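Drania Touring Drape and Cloth Hire
For theatres, touring companies and concert venues 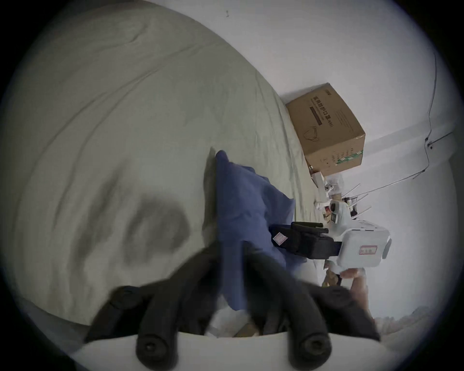 Blue cloth on a light grey-green sheet.

Quezada Stage Supply offers the Drania range of drapes, cloths and soft masking for hire and for sale to producing theatres, touring musicals, concert promoters and amateur societies. The range is held at our Mirkivthorpe depot and may be collected in person or delivered to the venue. Hirers are asked to read the whole of this page before placing an order, as the terms of hire form part of the booking.

About the range

Drania was first supplied for the spring tour of the musical Flunduvine, which required a full set of masking able to hang in venues of very different sizes. The production moved between large receiving houses and small town theatres, and the crew needed legs and borders that could be shortened on site without cutting or pinning. The heading and hem arrangement developed for that tour is now used on every item in the range.

Each piece is made with a webbed top heading and tape ties. Legs and full blacks have a chain pocket at the foot. Borders have an open pocket which will take a conduit where a straight lower edge is needed. A second row of ties is sewn below the heading on all legs, so that the upper part of the cloth may be folded back and tied off on a lower grid. This should be done before the bar is flown, and never from a ladder with the bar at working height.

Items held in stock

Legs, black wool serge, in three drops
Borders, black wool serge, in two depths
Full blacks, in pairs, with centre overlap
House tabs, burgundy or midnight blue, lined
Sky cloth, seamless, white or pale blue
Front gauze, black or white
Dance floor edging and orchestra rail cloths
Plain dressing cloths, assorted colours, for furniture and properties

The catalogue lists 843 separate items. A printed copy may be requested from the hire office, and will be sent with the current price list.

Sizes and weights

Legs are supplied two metres wide as standard. Other widths can be made to order for sale but are not held for hire. Borders are joined where the proscenium opening exceeds the length of a single piece, and hirers should state the full width of the opening, including any return masking, when asking for a quotation.

Weights are marked on the label at the stage left end of each heading. The venue's own technical manager remains responsible for confirming that the flying system is suitable for the load. The figures on our labels are for the dry cloth only and do not include chain, conduit or any fittings added by the hirer.

Flame retardancy

All drapes are supplied with a certificate of treatment, which must be kept at the venue for the period of hire and produced if requested by the licensing authority. Wool serge in the range is durably treated. Gauzes, sky cloths and dressing cloths are treated by a process which is removed by water, and they must not be washed, steamed or sprayed by the hirer. If any of these items becomes wet through, the hire office must be told before the item is used again.

Painting, dyeing and breaking down are not permitted on hire stock. Companies wishing to treat a cloth for a particular design should buy it outright. The sales desk will advise on which fabrics accept paint and on re-treatment afterwards.

Hire periods and charges

The minimum period of hire is one week. The weekly rate falls after the fourth week, and a separate touring rate applies to bookings of 16 weeks or more. Charges run from the day of collection or dispatch to the day on which the goods are received back at Mirkivthorpe.

A deposit of 30 per cent is payable on confirmation. The balance is due before the goods leave the depot, except where an account has been agreed. Registered charities and schools may apply for the reduced rate by writing to the hire office on headed paper.

Bookings cancelled more than 33 days before the start of hire will have the deposit returned in full. The deposit is retained for cancellations made after that point, although we will usually agree to move it to a later booking if the goods can be let to another company.

Pantomime season bookings open each February. Returning companies are given first refusal on the house tabs and gauzes they had the year before, and should confirm in writing by the end of that month.

Delivery and collection

Delivery is made by our own vehicles where the venue can be reached from Mirkivthorpe and back in a working day. All other deliveries are by carrier. Goods are sent in canvas hampers or wheeled skips, which remain our property and must be returned with the contents. Please give the dock height and any restriction on vehicle length when booking. Our drivers will unload to the dock or the nearest level door but are not insured to work on stage.

Where the get-in is at night, a named person must be present to sign for the goods. Hampers will not be left with a box office or neighbouring business.

Packing for return

Drapes must be dry before they are packed. Legs and borders should be folded in half lengthwise, face inwards, and then folded down towards the heading so that the label can be read without opening the piece. Velvet tabs should be folded loosely, with the pile inwards, and placed at the top of the hamper. Gauzes are to be rolled on the tube supplied. A gauze that comes back folded will be charged for steaming and re-treatment.

All gaffer tape, safety pins, cable ties and cue markings should be removed by the hirer. Missing ties are replaced free of charge up to six per piece.

Loss and damage

The hirer is responsible for the goods from the time of collection or delivery until they are received back at the depot. Damage should be reported as soon as it is noticed, and repairs should not be attempted at the venue other than a temporary stitch to stop a tear from spreading. The cost of repair is charged at our workroom rate. Items beyond repair are charged at the replacement price shown in the catalogue.

Purchase and made-to-order work

Any item in the range may be bought new. Made-to-order work is cut and sewn in our own workroom under the supervision of Jovita Alvarado, Workroom Manager, and a drawing will be sent for approval before cutting begins. Lead times depend on fabric and season, and are longest in the autumn. Ex-hire stock is offered for sale from time to time at reduced prices, with a fresh certificate of treatment.

Enquiries

Quotations for hire are prepared by Perla Jaramillo, Hire Manager. Please supply the dates required, the name of the venue, the proscenium width and height, the grid height, and a hanging plot if one has been drawn. Visits to the depot to inspect drapes and colour swatches are by appointment.

Quezada Stage Supply, Mirkivthorpe
Terms and stock list last revised August 29, 2021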